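Karnau campsite to stay open through November

Print this page | E-mail this article

The campsite at Karnau will keep its gates open until the end of November this year, a month longer than before, after the owner, Hedlund, agreed to pay for winter water pipes and a heated wash block.

The site has 37 pitches for motorhomes and caravans on the flat ground below the Trutard ridge. Until now it has closed on the last Sunday of October, when the outdoor taps were turned off and the barrier on the access road was locked. Anyone touring the valley after that had to use the lay-by at the top of the pass or drive on to the coast.

Halvard Kvam, who manages the site for Hedlund, said the change followed two autumns in which late visitors had turned up to find the barrier down.

"We had people reversing caravans back down Gravovgate in the dark," he said. "There is a place to turn at the bottom but you have to know it's there, and the sign had gone."

The sign has been replaced. It now stands on the left just after the bridge, and gives the closing time of the barrier, which will be 9pm throughout the extra month.
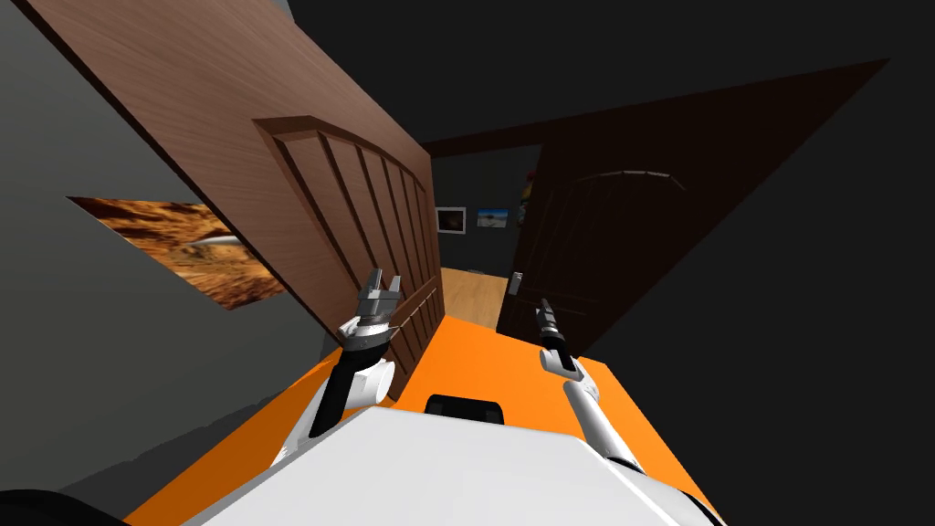

A grey gripper held up against a brown door. Computer rendering.

Pitches will cost 186 kroner a night in November, with electricity charged by meter on top. The summer rate is higher but includes electricity. There is a minimum stay of 2 nights at weekends, and none from Monday to Thursday. Tents will be allowed on the gravel pitches only, as the lower field gets soft once the rain sets in.

The new wash block is next to the reception hut and replaces the older one by the river, which will be shut from October. It has four showers, two sinks for washing up and a drying room. Waste tanks can be emptied at the same place as before. The drain has been moved nearer to the track so that longer vehicles no longer have to back up to it.

The shop will not open during the extra month. Gas bottles can be swapped at reception between 8am and 10am, and bread can be ordered the evening before.

Valter Westerberg has brought his motorhome to Karnau every year since he retired and was on the site last week. He said the valley was at its best after the leaves were down.

"In July you look at the backs of other people's vans," he said. "Later on you can see right up to the ridge from your step, and some mornings there's snow on the top and none at the bottom. I've always had to go home before the good part."
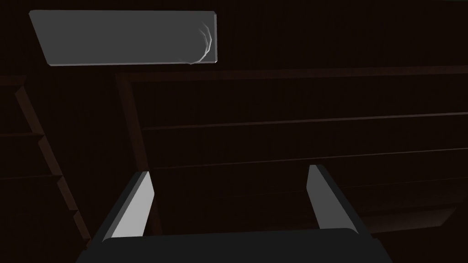
Gripper with its two fingers open, in low light. Computer rendering.

The road over the pass is the main worry for anyone planning a late trip. It is ploughed as far as the viewpoint, at 900 metres, but the upper stretch can be shut at short notice when the wind gets up. Drivers coming from the east should allow for the longer way round by the lake, which adds an hour and has one low bridge. The bridge height is marked on both sides.

Winter tyres are advised from the middle of October. Kvam said the site would have a small tractor on hand to pull vehicles off the lower pitches but that it would not go out on the public road.

Walkers will find most of the marked paths open. The one to the waterfall is closed beyond the second gate, where part of the bank slipped in the spring, and it will stay closed until the ground has been looked at again. The ridge path is open but has no shelter above the tree line. Stellan Tangen, who leads walks from the site, will offer a shorter route through the birch wood on Sunday mornings, starting from reception at half past ten. There is no charge for guests.

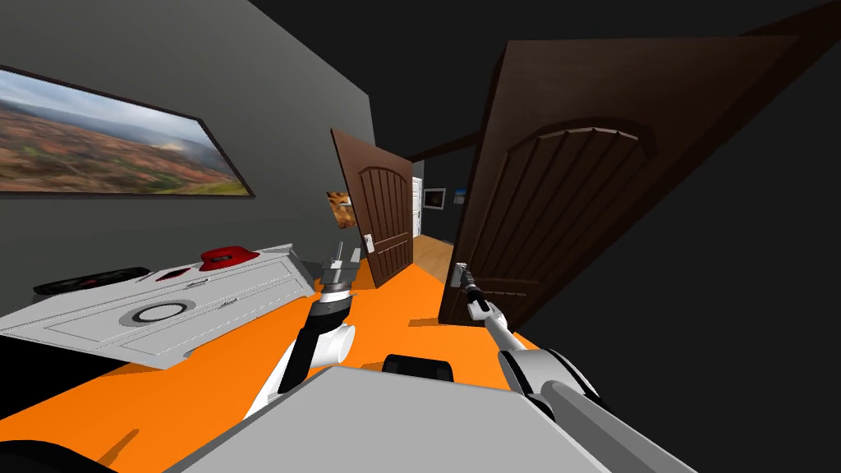 Tangen said the birch wood walk took under three hours at an easy pace and was suitable for children who were used to walking. Dogs should be kept on a lead, as there are sheep on the lower part until they are brought in.

The bus from the railway station will keep to its winter timetable, with one service each way a day and none at weekends. It stops at the end of Gravovgate, and it is a twenty-minute walk from there to reception along a road without a pavement. Guests who book ahead can ask to be met.

Hedlund has not said whether the site might one day stay open all year. Kvam thought it unlikely while the water supply came from the stream intake, which freezes in most winters by Christmas. A borehole has been talked about – the cost would be high, and the rock there is hard.
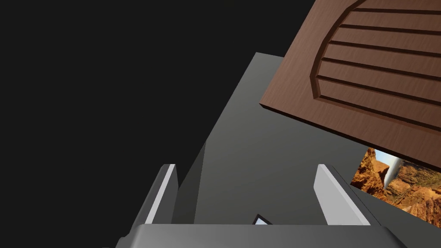 Grey gripper and wrist housing on a near-black background. Computer rendering.

Bookings for November are now being taken by telephone and at reception. Guests with a late October booking who would like to move it back can do so without a fee if they ask before the site's summer season ends. Pitches by the river cannot be reserved and will be given out on arrival.

Comments (4)

Tuva Wallin
Good news. We got caught out by the barrier the year before last and ended up in the lay-by with lorries going past all night. Does anyone know if the drying room is locked at night?

Slamet Setiawan
It was open till 10 when I was there, but they may change that. Take coins for the showers, the machine didn't like my card.

Valter Westerberg
Small correction from me, I said snow on the top "most" mornings, not some! Otherwise fine. The bread is worth ordering.

Tuva Wallin
Thanks both. Will ring them about a pitch for the second week. We're 7.5 metres so hoping the new drain is as easy as it sounds.

Print this page | E-mail this article

Contact us | Copyright, all rights reserved | Back to top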